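Questions about baskets, bins and the two-week clear-out

Iason Andreadis answers these himself, usually in April, when the mail piles up. He has been asked about nearly every storage product going and has bought more of them than he'd like to admit.

## Do I need to buy containers before I start?

No. I'd be suspicious of any plan that opens with a shopping trip. Shoe boxes and grocery bags will get you through the sorting. Buy later, if you still want to, once you know what has to be stored.

## The Siswood catalog says matching bins cut tidying time by 60 percent. True?

I've read that page several times and can't find who was timed, or what they were tidying. Matching bins look nice on a shelf. Mine looked nice for a month and then I couldn't remember which one had the batteries.

## How long should one room take?

Longer than the video. My hall closet in Kernomdale took two evenings, and it's a closet. I'd set aside an afternoon for a small room and stop when you get cranky - you'll throw out something you need otherwise.

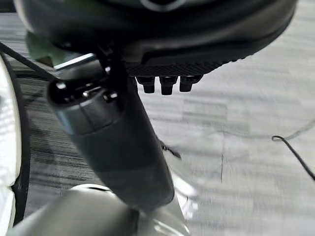

## Is a plastic shopping basket any good for this, or is it a gimmick?

I was ready to say gimmick. People kept writing in to recommend one, and I assumed they had all seen the same post. I've come around part of the way. It's light, it wipes down, and it holds about as much as I'm willing to carry up a flight of stairs in one go.

What it won't do is organize anything for you. Put junk in a basket and you have a basket of junk.

## What should I look for in one?

Handles first. Pick it up with something heavy in it before you pay. Thin handles dig into your fingers, and I don't believe any label that says "comfort grip."

Then the walls. Tall sides keep things in when you tip it, and sides that taper toward the bottom usually mean a couple of baskets will stack inside each other. Holes in the sides and floor let dust and crumbs out.
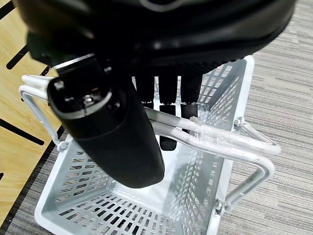 They also let out pens, earring backs, loose screws and every small building brick ever made. If you're clearing a desk or a kid's room, lay a dish towel in the bottom or use a solid tub for the little stuff. Perex sells a fitted liner. I tried it, and the dish towel did the same job.

## White shows every mark. Wouldn't a dark one be smarter?

It would hide the dirt, sure. I'd rather see it and wash it. Dish soap and an old toothbrush will get into the slots, and it takes ten minutes if you haven't let it go for a year.

## Can I leave things in the basket overnight?

One night, fine. I'm doubtful about anything past that. I left one on the landing "just until the weekend" and it was there long enough to become furniture. Empty it before you fill it again.

## Benkirane has a labeling app. Worth it?

I gave it a fair try and entered 204 items. Then I moved three of them and didn't update it. If you enjoy that kind of record-keeping, you might last longer than I did. Masking tape and a marker still work.

## Someone told me the average home has 3729 objects in it. Is that right?

I have no idea, and I doubt they do either. Does a box of paper clips count as one? Clear the kitchen counter and see if you feel better.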